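About Pliruvard

Pliruvard sorts, grades and resells small electronic parts recovered from returned and end-of-life equipment. We work by the lot. A customer sends a carton of mixed boards, harnesses, and leaded components, and we return a sorted inventory with each category packed separately. Material the customer doesn't want back is offered for sale through our own stock list.

The company was started by Zyanya Zavala, who had run incoming inspection at a repair depot and wanted a shop that handled only the small material. Emmanuel Mollel joined in the second year and manages the sorting floor. There are 16 of us in one building, all on the ground level, with receiving at the north door and shipping at the south.

What we accept

Populated circuit boards up to the size of a dinner plate. Wire harnesses with or without connectors. Capacitors, small motors, switches, and other parts with leads attached. We also take mixed trays in which these have been combined, and most lots arrive that way.

We do not accept loose lithium cells, mercury switches, picture tubes, or anything that has been potted in resin. Boards with a battery soldered on must be declared on the lot form. If one is found undeclared, the lot is put on hold and the customer is called before any further work is done.

How a lot moves through the building

Cartons are weighed and given a lot number at receiving. The number stays with the material until it leaves. Cartons are opened the same day where possible and the contents go into shallow trays, one layer deep. Parts that are tangled are separated by hand at this stage. Wires are not pulled. If two leads will not come apart, the pair travels together and is noted on the lot sheet.

Trays then go to the sorting tables. The standard assignment is boards, harnesses, leaded components, and query. The query bin is for anything the sorter cannot place within a few seconds. It is emptied by the floor manager at the end of each lot and never carried over to the next one.

After sorting, each category is checked against the lot sheet, bagged, labeled, and entered in Finder, our inventory system. Finder currently lists 1,545 part types. Customers with an account can search their own lots and see the entry for every bag. Values that cannot be read from the part are left blank in the record and are not estimated.

The tables

Our sorting tables were rebuilt in February. The older layout had one long bench with bins on a rack behind it, and sorters had to turn to reach them. Too many parts were going into the neighboring bin. 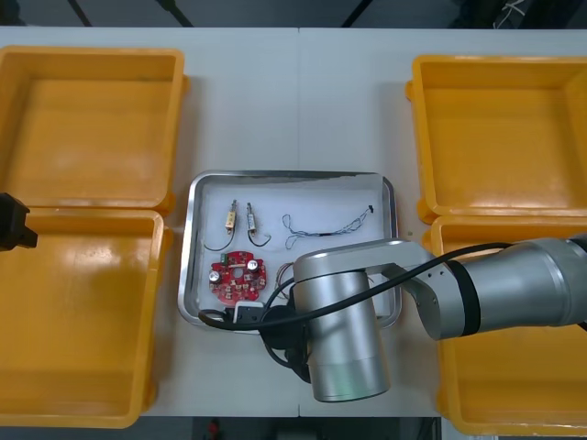

Under the present layout the tray stays in the middle and the bins stand on the table at either side of it, within reach, with no rack. Bins are checked and must be empty before a new tray is set down. The tabletop is kept clear of labels, pens, and paperwork, which go on a side shelf.

Tray liners are replaced at every change of lot. A light liner makes stray screws and cut lead ends easy to see, and these are collected before the liner is lifted. Trays are wiped down and stacked upside down overnight.

Boards are handled by the edge. Tall capacitors are not used as a grip, and a board is placed in its bin with the components facing up. Harnesses are coiled loosely and put in with the connector on top.

Capacity and turnaround

The floor can process more than 4,000 pieces in a normal week. Standard turnaround is 3 weeks from receipt. Lots made up entirely of harnesses usually go faster, and lots with many small leaded parts take longer. We quote by weight after a sample tray has been sorted, and the sample is charged only if the lot goes ahead.

Related companies

Outbound packing materials come from Bidow. Boards that customers release for metal recovery are passed to Villaseñor under a separate agreement, with a transfer record for each lot. Neither firm has access to customer records in Finder.

Contact

New customers should request a lot form from the receiving desk before shipping. Cartons that arrive without a form are stored unopened until one is received. Visits to the sorting floor are by appointment, and closed shoes are required.

Page last revised 2026-10-25.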